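Visit report: the Flurel shirt folding kit, seen at the Innes showroom in Sisstead

Posted 2018-01-07

I run the back office of a small laundry business, and for two years my partner has been sending me links about folding machines. Most of them are too large for us, or they fold only towels. So when Innes, the dealer for our region, wrote that they would open their showroom in Sisstead for one afternoon to show the new Flurel kit, I put my name down the same evening. I write these notes for the members of our buying group who could not come. English is my third language, so please forgive me if some sentences are stiff.

The showroom is behind the hardware wholesaler, on the second floor, and the sign at the street is small. I walked past it twice. Parking is free in the yard if you come before noon. Visitors were let in by groups, and my group waited in a corridor with good coffee and very dry muffins. Then we were given a price sheet, a list of parts, and a place to stand behind a yellow line.

The Flurel kit is two arms, two grippers, a set of cameras and the software. The table is not in the price. You can order one from Innes or bring your own, but it must be light in colour and with a dull surface, because the cameras have difficulties with shine. The arms hang over the table from the far side and the operator stays at the front. I liked this arrangement. In our shop the front of the table is where people pass with trolleys.

The work on show was one grey garment at a time. It starts as a heap, the way it would come to you from a basket, and the arms must find two good points to hold, pull it out between them and lay it down. Only after this can any folding begin. The Innes staff called this first part "opening". They told us plainly that opening is the hard half of the work, and that folding a shirt which already lies flat is almost a solved matter.

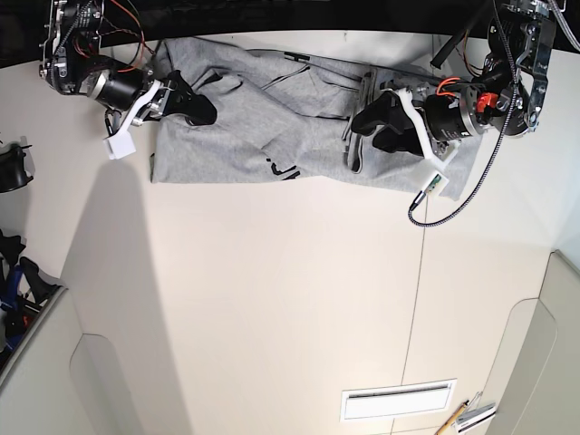

Innes should say clearly how long the opening takes on a bad heap, one visitor in our group remarked, for in a laundry it is the bad heap that decides the day. The answer was that the time goes from 22 seconds to 241 seconds, depending on the cloth and on how it has fallen. I wrote both numbers down. The first is acceptable to me. The second is more than four minutes for one piece, and a trained person at our table would have folded a good stack in this time. The staff did not hide it, and I respect them for this, but the price sheet mentions only the lower number.

I asked what the machine does when it takes a wrong hold. It should let go, move back, look again with the cameras and choose another point. After nine tries it stops and calls the operator with a light and a sound. You can set this limit lower. I would set it much lower, as it seems to me cheaper to have a person give one quick pull to the cloth than to wait.

There is a camera near each gripper, besides the one that looks down from above. A screen on a stand showed these views to visitors, and I spent a good part of my time in front of it. The view from above tells you where the garment is, but the near view tells you what the gripper has between its fingers.
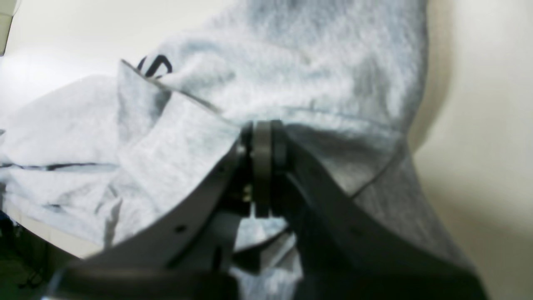
My own question for the whole afternoon was about thick things. We wash sport clothing for three clubs, and in January the bags are full of heavy tops. A soft knit does not stay down when you push it. It rises on both sides of the fingers and makes new folds, as I could see very well in the close view, where the cloth stood up in a ridge against the gripper and even lay over the round joint in its middle. A person feels with the hand if she holds one layer or three. The Flurel gripper has no feeling of this kind; the software must judge it from the camera. Innes says that a sensor for the fingertips will be offered later as an extra part. They gave no date and no price.

The grippers have black pads at the tips, and these are a wearing part. They are changed in pairs, with a small key which comes in the box. I was allowed to change a pair on a loose gripper and it took me a few minutes without instruction, so this is fine. The white brackets are printed, and Innes will send you the drawings if you prefer to print your own spare ones. For a small shop far from the city I count this as a real advantage.

I was less happy about the cables. There are quite many of them near the arms, and some hang low. In a laundry there is lint everywhere, and lint goes into each open place. Innes offers cloth sleeves for the arms, also not in the price. I think a machine for laundries should arrive with these on.

We then talked about printed shirts. Large lettering can be stiff, and in our shop the older prints stick to themselves when they come warm from the dryer. I wanted to know if the kit treats a print differently from plain cloth.

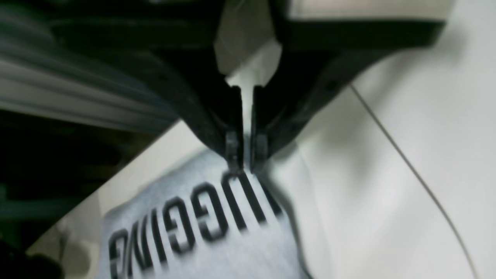 Prints are a help more than a trouble, came a reply from the back of the room, for the cameras get something to recognize and the machine can know the front from the rear. With plain grey or plain white both sides look nearly the same, and then it has only the collar to go by. The staff agreed with this, but added that a cracked old print may also confuse the software, and that they have not tested many. I asked if I may send them a bag of our worst shirts. They said yes, and gave me a form.

For comparison I should mention the Skornia service, which some of you know. Skornia does not sell the machine. They place it in your shop, you pay by the month, and they watch it from their office and correct it from there when it is stuck. With Flurel you buy the kit and you are the one who corrects. The monthly way is easier to begin with, but it needs a very good internet line, and ours in the valley is not good. Also the Skornia machine wants a room of its own, while the Flurel arms and table would fit where our second ironing board is standing now.

The training is one day in Sisstead and one day at your place. The warranty is 2 years on the arms and six months on the grippers. The software is paid once, and updates are free as long as the warranty runs. What they cost afterwards was not on the sheet, and I have asked for it in writing.

Before the end we could stand closer and see the last step before folding, when the shirt is laid on the table and the top edge is pulled straight. For me this was the most useful part of the visit.

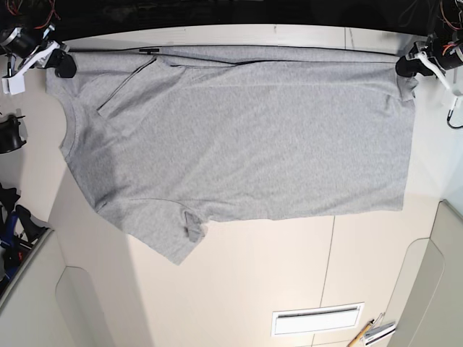 If the kit would do only this, opening and laying flat, and leave the fold itself to a person, I believe it could already earn its place with us. Our folders complain of their shoulders from the shaking out and pulling, and very little from the folding. I said so to the staff, and they told me there is a setting for it. The arms let go and move away, and they wait until a pedal is pressed. The pedal costs extra. I would want to try this setting for a full shift, with our own clothes and our own lint, before I sign anything.

Innes lends a kit for trial to buying groups, if at least three shops share the transport. Those who are interested, please write to me before the end of the month, and tell me the width of your table and whether you have a free power outlet behind it. I will also bring the price sheet and the parts list to our next meeting.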